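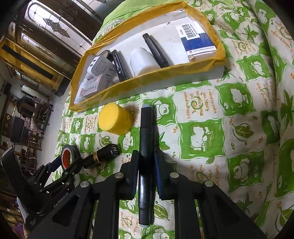
Notebook 8, p. 11

June 2019

Small-items sort, bedroom station. Working surface is the bed with the green and cream cover left on. Tray is the shallow white cardboard one with yellow tape on the walls. Tape is wrinkled at the corners but the corners hold. Front wall still has bare card showing under the tape; leave it.

Rule carried over from the Hadport flat: one tray, short items only, nothing stacked. Items that roll (marker, lipstick, tape on edge) go in last or stay on the cover until the flat ones are placed. The bed is not level. A tape roll on edge will find the low spot, so lay it down.

Contents list for the tray, as it stands:
- black electrical tape, back left
- medicine bottle, white, pale blue label, in front of the tape
- two-port USB charger, ports up
- small white box, red Chinese characters
- white bottle, red and white label, on its side
- medicine box, white and blue, right corner

Yellow jar not assigned. Lipstick not assigned. Both go to the Kunura pouch if there is room, otherwise the Riviere drawer. Second tape roll to the tool drawer, one in the tray is enough.

Checked the fit of the lid from the March batch over the tray. Does not go down over the taped walls. Tape adds too much at the folds. Trim or skip the lid. Skipped.
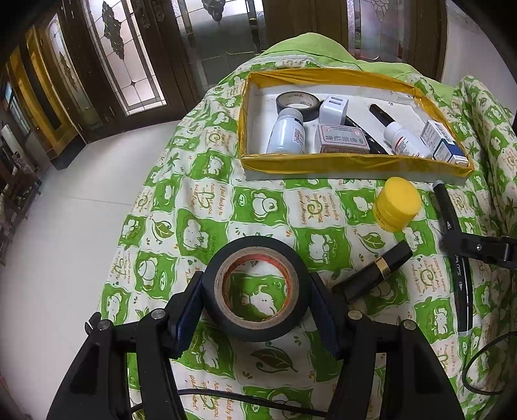
Ezequiel Bermúdez would take the medicine out of the tray altogether and give it a closed box, as the bottle and the charger should not share a compartment and the labels get rubbed. He also wants the cartons kept label up so the print can be read without lifting anything.

Agreed on the closed box. Label up is fine for the flat carton, less so for the bottle on its side, which turns. Could wedge it with the small white box. To try.

Sheet numbers for this sort: 1603 (tray), 1719 (unassigned). Copy both to the Kalley binder.

Open: divider for the tray, card strip, same height as the front wall. Tape on one face only, or it goes the way of the lid.

2 comments | 0 shares

Workshop notebook pages. Contact the bench desk for copies. Back to top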